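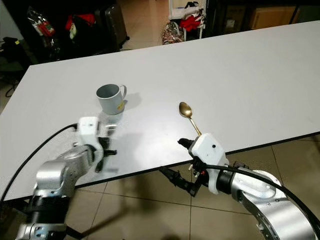

Equipment Plan for a Two-Arm Table Task Station
Final report, Stelider Project
Submitted 17 May 2018
Advisor: Sadao Ogura

1. What we were asked to do

The department has one two-arm station and wants a second one ready for the September intake. Our group was given the job of working out what to buy, what to reuse and in what order. We were not asked to design a new arm or change the control software. The budget line was fixed before we started, so most of this report is about deciding what could wait.

We worked from the existing station. Each of us ran sessions on it, mostly picking up and placing small kitchen items such as a mug and a spoon, and we wrote down whatever stopped the work. At the end we had a log of 45 stoppages. The plan comes mostly from that log.

2. What stopped the work

The arms themselves were behind very few of the stoppages. The largest group, 19 of them, came from cables. On each side a black cable runs from the gripper back along the arm with some slack in it, and the slack catches when the wrist turns past a certain point. On the left the loop is bigger and it caught more often. We retied it several times and the problem came back each time.

The next group was gripper fingers. The spoon is the hardest object we use. Its handle is slim and smooth, and to hold it upright the fingers have to close evenly. Once the finger pads wear, the spoon rotates in the grip and the run has to be restarted. The mug gave less trouble, apart from the handle, which has to face the right way before the arm can use it.

Third was light. The tabletop is white and it throws back a bright patch of glare near where the mug usually stands. Shadows from the arms also fall over the table and onto the floor. Two of our members lost most of an afternoon moving lamps before deciding that the tabletop was the thing to change.

The rest were software restarts, a loose table leg and one case where the room was booked twice.

3. Options we compared

We got quotes from two suppliers, Hultgate and Cervantes. Hultgate sells a complete station: two arms, two grippers, table and cabling, delivered assembled. Cervantes sells the parts separately and expects the buyer to put them together.

The Hultgate quote was higher, and it included a table we do not need. It also had the better warranty, which covers the grippers for the first year. Cervantes does not cover finger wear at all. On the other hand, Cervantes fingers can be ordered as single pairs, while Hultgate only replaces the full gripper.

We first leaned toward Hultgate. After going through the log we changed our minds — paying for a full gripper every time a finger wears out would use up the repair money well before the end of the year.

4. Recommended purchases

Buy before September:
Two arms and two grippers from Cervantes
Spare finger pairs, enough for one change per term on each side
Cable clips and a sleeve for each arm, for both stations
A matte mat to cover the tabletop on both stations

Buy later if money is left:
A second set of test objects
A storage cabinet with doors

Do not buy:
A new table. The department has one in the Bullness room that is the right height.
Extra lamps. The mat should be tried first.

The storage cabinet caused the most argument in the group. The back of the room is crowded with bags, boxes and a suitcase, and some of us wanted it cleared before anything new arrives. Mr. Ogura's view was that storage should come out of the room budget and not the equipment budget, so we moved it to the second list.

5. Small costs that are easy to miss

Shipping from Cervantes is charged per box, and the arms come in separate boxes. The power supplies are not included in the arm price. Labels are cheap, but we want one on every test object, as on the gray mug, so that the logs from the two stations can be compared. We set aside $100 for labels, tape, ties and replacement screws.

Assembly will take student time. We think one weekend with four people is enough, but none of us has built a station from parts, so this is a guess.

6. What we did not finish

We did not test the mat. The sample arrived after our last session. We also did not get a firm delivery date from Cervantes, only a statement that the arms are normally in stock. Whoever takes over should call them before the order goes in and ask for the date in writing.

The stoppage log and both quotes are in the project folder. The sheet named "fingers" has the wear notes for each side, with the left gripper listed first.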